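# The Cupboard on the Screen

The workshop in Harberg is open to members two evenings in the week, and the rent for a bench is 36 a month. I took a bench in December. I wanted to build an arm that could open the cupboards in my kitchen, and I had no idea how much of this work is done with a keyboard.

My first plan was simple. Buy motors, print the parts, connect everything, and then teach the arm. A member at the next bench looked at my list of parts, which came to 1,556 with the controller, and asked what I would do when the arm pushed itself through a cupboard door. I did not have a good answer. So I began with a simulation, and I spent the winter in a kitchen that exists only in the computer.

The project got the name Vundar, after a word my grandmother used for a stubborn goat. In the simulation Vundar has a gripper with two black fingers and a camera that looks out between them. I chose this position for the camera because I wanted to see what the hand sees. It is a good choice until the hand comes near to something. At a distance you have a whole kitchen to look at. Close to a surface you have mostly brown.
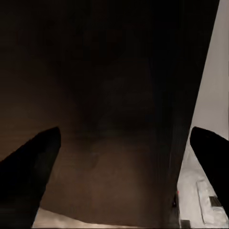 Many of my evenings went into this last short distance. A dark panel at such close range gives the program very little to hold on to. The grain is faint, the light is uneven, and one part of the panel looks much like another part. The edge is a different matter. Where dark brown meets bright white there is a clean line, and a clean line is something a program can follow. I rewrote the approach so that the arm looks for an edge first and decides about its direction after that.

I ran the new approach in sets of 60 attempts, always overnight, and read the results with my coffee. In the first set 22 attempts finished where I wanted. I was happier with this number than I should admit, for the set before it was so poor that I deleted it.

In February I took the train to Prendton, where a larger shop has a real arm that visitors may book by the hour. My program moved it slowly and with too many stops. The real motors have a delay that I had not put in my model, and the cable pulls a little when the wrist turns. I wrote both things in my notebook and added them to the simulation the same week.

My own arm is now half built. The base is screwed to the bench, the shoulder turns, and the elbow waits for a bearing from Tshabalala, the small parts shop behind the station. The fingers are printed already. I made them too thick the first time and they could not go behind a handle, so the second pair is thinner at the tip.

Next month I want to bring an old cupboard door to the workshop and fix it in a frame beside the bench. It is from my own kitchen, and I have already bought a second hinge for it.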